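Key tags and coil keychains: common questions

Dundholm Storage, Unit and Locker Keys
Updated Wednesday, December 24, 2025

What do I get with my unit?
One key, one coil keychain, one tag. Tag has your unit number on it, nothing else. No name, no address. Please keep it that way.

What do the tag colours mean?
Yellow is ground floor lockers. Blue is upstairs. Green is the outdoor units along the Karpenko side. If your tag doesn't match your floor, bring it back to the desk and we'll swap it.

Can I get a different colour?
Sorry, no. People ask a lot. The colour is how we sort returns.

I'm in locker 878, upstairs, but my tag is yellow?
Known mix-up from September. Come see Tamara at the desk, takes a minute.

Why a spring and not just a ring?
Stretches, so you can reach the lock without unclipping it from your bag or belt. Doesn't rattle as much either. Metal ones hold there shape better than the plastic ones we used to hand out. 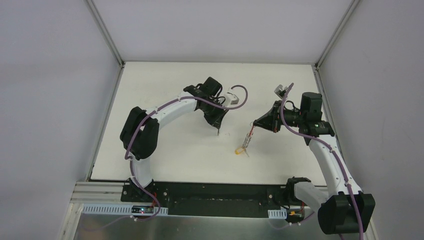

Don't pull it out past arm's length though. Once a coil is overstretched it stays that way and catches on everything in your pocket.

Can I add a cord or lanyard?
Yes, thin cord is fine. Tie it to the end of the coil, away from the tag, so the tag still hangs free and we can read it. Double knot please. Fishing line cuts through your fingers, don't bother.

My tag has faded or the number's rubbed off.
Free replacement. Hand sanitizer is usually the culprit. Bring the old one, we need it to check the number against the book.

Can I wash it?
Warm water, dish soap, dry the coil with a towel straight after. Not the dishwasher.

Lost the whole thing. What now?
Call the desk first, before you go looking for a locksmith. Bohdan Polishchuk handles lost keys, mornings only. We'll need photo ID and your unit number. New lock is extra, new keychain and tag are not.

Do you sell them in bulk?
Packs of 67 or 200, mixed colours, blank tags. Anything up to 1000 has to be ordered ahead, allow two weeks. Ask at the desk for the curent price list.

Where do I return mine when I move out?
Slot beside the front door. Leave the key on the coil and the tag on too.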